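Wrist camera only, second round

Last month I wrote that the policy trained on the wrist camera alone was doing worse than the one with both views. I've now rerun it with more simulated episodes, and the gap is smaller than I thought.

The first set had 106 demonstrations, all generated in the Kelell rooms. The new set has 201, with the extra ones coming from the Selcombe layouts, where the walls, trim and floor colors change from one episode to the next. Everything else stayed the same – same network, same learning rate, 8 hours of training.

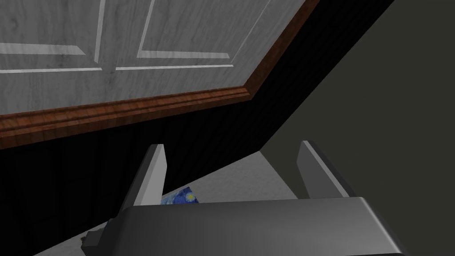
What still goes wrong is the last part of the approach. Once the hand gets low, its own body hides most of the target, and the policy has to close on something it can barely see. I tried giving it the last 4 frames in place of one. That helped with flat objects and made little difference for tall ones.

I haven't tried a different camera mount yet. Moving it up would show more of the target, but then the old demonstrations would have to be rendered again, and the machine at Ullunbridge is booked until February.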